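Serviço de recolha por teleoperação ou estação própria: o que a Clarnel vende e o que fica de fora

A proposta comercial da Clarnel tem 41 páginas e só a partir da décima nona se fala de manipulação. As anteriores tratam de licenças, suporte e prazos. É uma ordem infeliz para quem vai decidir uma compra técnica, e explica parte da confusão que se instalou entre os laboratórios que pediram orçamento desde novembro.

O pacote base chama-se Ledametti e inclui dois braços, duas garras paralelas de dois dedos, câmaras de pulso, mesa, tabuleiro e cestos. A variante de serviço, vendida com o nome Prosen, dispensa a compra: o cliente define a tarefa, a Clarnel executa-a nas suas instalações e entrega os registos sincronizados. O preço unitário da sessão de serviço é de 713 euros, com um mínimo de 16 sessões por encomenda. A estação própria paga-se à parte, com contrato de manutenção obrigatório no primeiro ano.

Defendo que, para a maioria dos grupos pequenos, o serviço é a opção tecnicamente mais sólida, e que o argumento habitual a favor da estação (o controlo total do processo) está sobrevalorizado. O controlo total inclui a calibração das câmaras, a substituição de dedos gastos, o encaminhamento de cabos e a gestão de discos. Um grupo de três pessoas que assume tudo isto deixa de ter tempo para treinar modelos.

A tarefa de demonstração é a arrumação de objetos pequenos a partir de um tabuleiro. O conjunto foi bem escolhido. Um marcador é rígido e cilíndrico, um pacote de snack deforma-se, e uma extensão elétrica com o cabo enrolado é simultaneamente rígida e flexível, com um centro de massa difícil de prever. Quem avalia fornecedores com cubos de madeira fica sem saber nada sobre o terceiro caso.

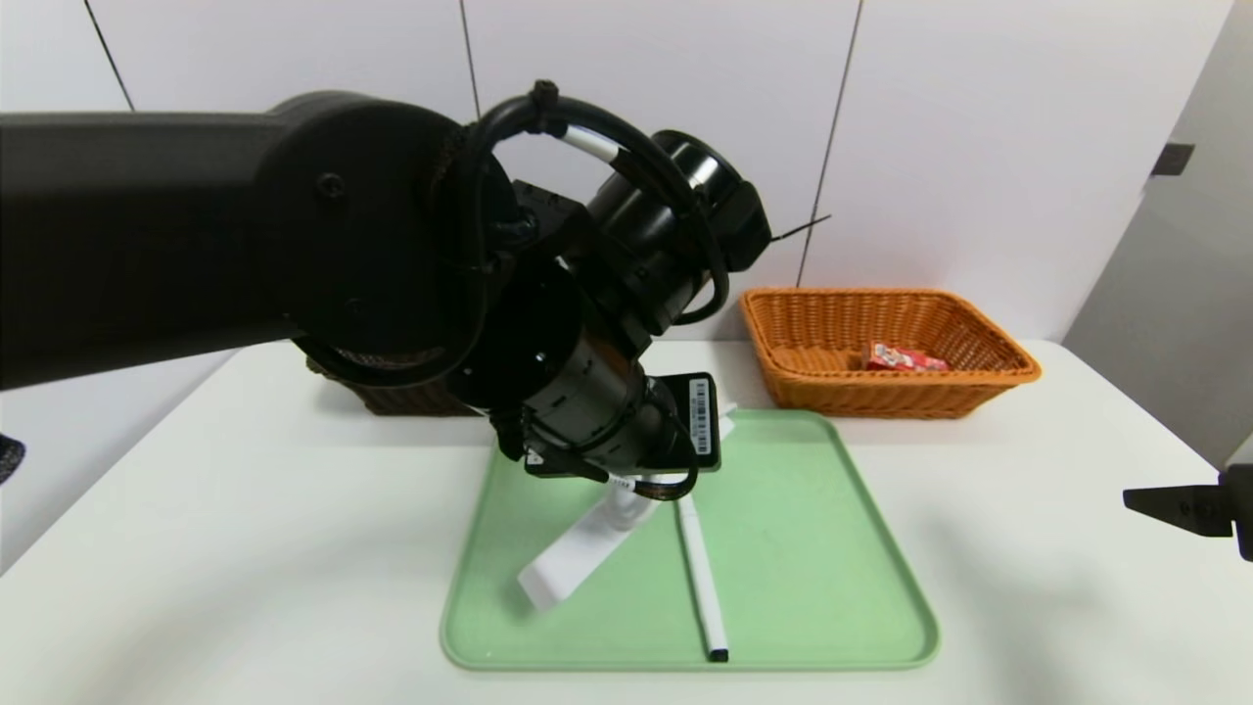
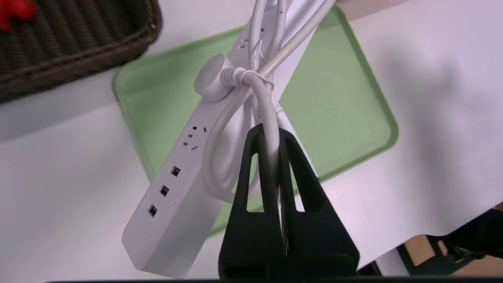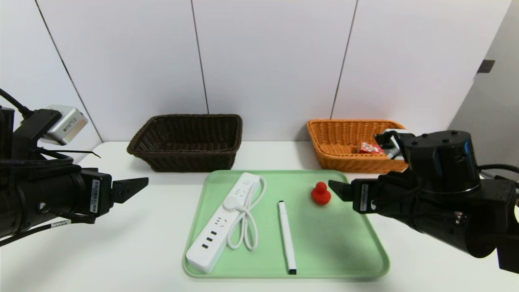
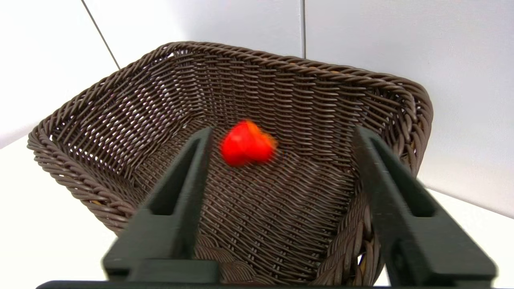 Estação de dois braços em tarefa de arrumação; a segunda imagem mostra a extensão suspensa com o cabo entre os dedos.

Uchida discorda do ponto de partida. Segundo o seu comentário à primeira versão deste texto, a comparação por sessão esconde o custo de mudar de ideias: quem contrata o serviço e descobre à terceira sessão que a tarefa está mal especificada paga as restantes na mesma, ou renegocia a partir de uma posição fraca. Com a estação no laboratório, escreve, «altera-se o protocolo depois do almoço e grava-se outra vez às três». Acrescenta que as equipas aprendem a especificar tarefas ao executá-las, e que essa aprendizagem não vem no disco entregue pelo fornecedor.

A objeção é correta quanto ao mínimo de encomenda. Dezasseis sessões é um compromisso excessivo para um primeiro contacto, e a Clarnel devia aceitar um lote piloto de duas ou três. Perguntei por escrito se o admitia. A resposta remeteu para as condições gerais, que não o preveem.

Quanto à aprendizagem, tenho mais reservas. Uma parte considerável do que se aprende ao operar uma estação diz respeito à própria estação: a folga de uma junta, o atraso de uma câmara, o ângulo a que um dedo começa a escorregar. É conhecimento útil a quem vai ficar com aquele equipamento vários anos e pouco transferível para os restantes. O serviço permite que alguém do cliente acompanhe as sessões à distância, com direito a interromper e corrigir. Para efeitos de especificação, parece-me suficiente.

Há três matérias em que a documentação do Prosen é insuficiente e que convém fechar antes de assinar.

Primeira, os episódios falhados. O contrato fala em «demonstrações válidas» e não define validade. Um objeto que cai fora do cesto e é recuperado na mesma sequência tem valor para treino, e muitos clientes quererão recebê-lo. Deve ficar escrito que os registos completos são entregues, com a falha anotada.

Segunda, as oclusões. Com uma câmara à cabeça e outras nos pulsos, é inevitável que um braço tape parte da mesa em certos momentos. Isso resolve-se cruzando vistas, desde que os relógios estejam alinhados. A ficha técnica indica sincronização por hardware sem indicar a tolerância. Exija-se o valor e o método de medição.

Terceira, a posição inicial dos objetos. A proposta menciona «variação natural», expressão que não obriga a nada. Um plano de posições e orientações, mesmo grosseiro, evita receber centenas de episódios com o marcador sempre virado para o mesmo lado.

Nenhuma destas lacunas é exclusiva da Clarnel, e nenhuma desaparece com a compra da estação; passam apenas a ser responsabilidade do comprador. Um grupo com um técnico a tempo inteiro e um horizonte de vários projetos fará bem em pedir o Ledametti e negociar a manutenção. Para os outros, o serviço, com anexo técnico redigido pelo cliente e nunca pelo fornecedor.

Texto revisto a 19 de junho de 2018. Os preços não incluem IVA nem o transporte dos objetos fornecidos pelo cliente.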